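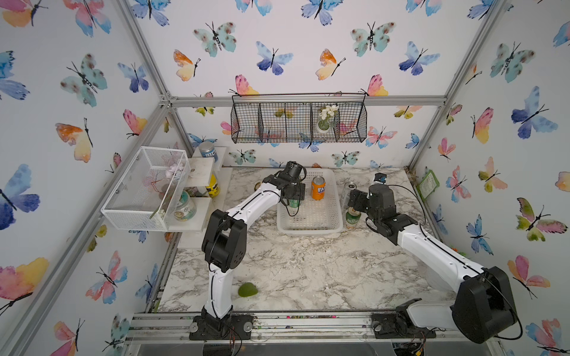

A green can in a white plastic basket

Households in Gavine will have drinks cans collected separately from other recycling from March, under a trial agreed by the town council.

The trial covers 2476 homes on the north side of the town, between the railway line and Kusten Road. Residents will be asked to keep cans apart from paper, glass and plastic bottles and put them out every other week.

A notice on the council's website, dated 13 January 2025, says letters will go to every address in the trial area before the first collection. Flats with shared bins will get a separate letter, as their cans will be picked up from the bin store.

At present all dry recycling in Gavine goes into one blue-lidded bin. The council says cans are often squashed together with wet paper and have to be pulled out again at the sorting depot, which slows the line and adds to the bill.

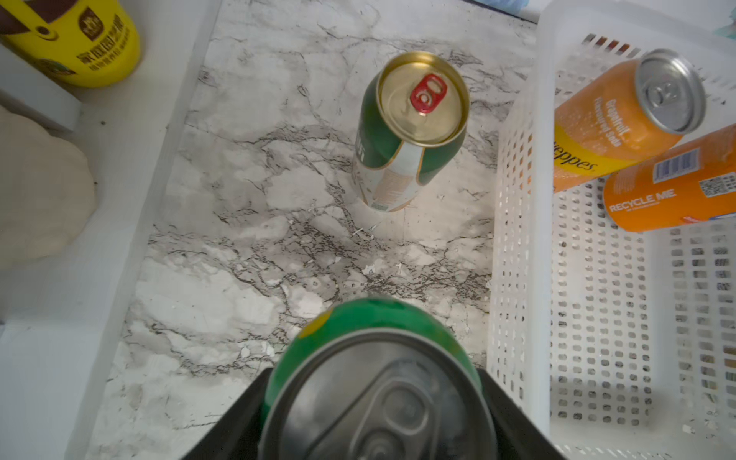
Drinks cans with the ring pull still attached can go in the collection

No new bin will be provided. Any open basket or box can be used, so long as it is no heavier than a crew member can lift with one hand when full. Carrier bags will not be taken, and nor will anything tied shut.

Cans should be empty and given a quick rinse. They do not need to be crushed, and the council would prefer that they are not. Food tins, foil trays and aerosols should stay in the blue-lidded bin for now.

The cans will be taken to the Zorkari metals yard, which already handles scrap from the household tip. The yard will pay the council by weight, and the money will go towards the cost of running the extra lorry. The council has not said how much it expects to get back.

A smaller scheme ran last year at the Ghiță community hall, where people could drop off cans on Saturday mornings. It drew 136 regular users and was popular with families living nearby, but people without a car on the far side of town said it was too far to carry a full box.

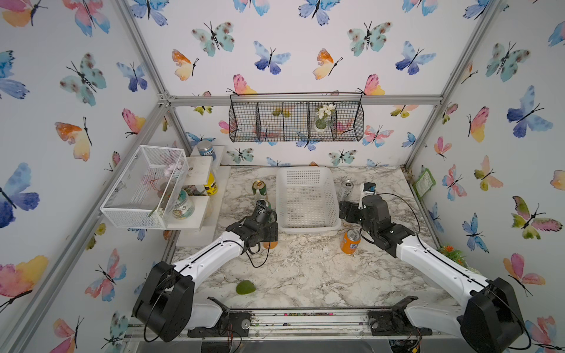

Butterfly-print walls and a marble-pattern worktop

Some residents have asked where they are meant to keep another container. Many of the terraced houses off Kusten Road open straight on to the pavement and have small kitchens with no back way out. A petition calling for the blue-lidded bin to be kept as it is had 200 names when it was handed in before Christmas.

In reply, the council said taking part would be voluntary during the trial. Cans left in the blue-lidded bin will still be collected and no one will be fined. Crews may leave a card if the wrong items have been put out.
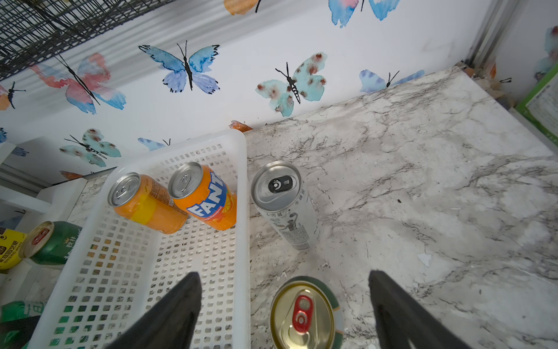 Cans of any colour will be accepted, including those with coloured lids and tabs

Homes south of the railway line will see no change this year. A decision on whether to extend the scheme will be made once the trial has run for 5 months.

Collection days will be printed on the letter. Residents who need help carrying their cans to the kerb can ask to be added to the assisted collection list, and those already on it do not need to apply again.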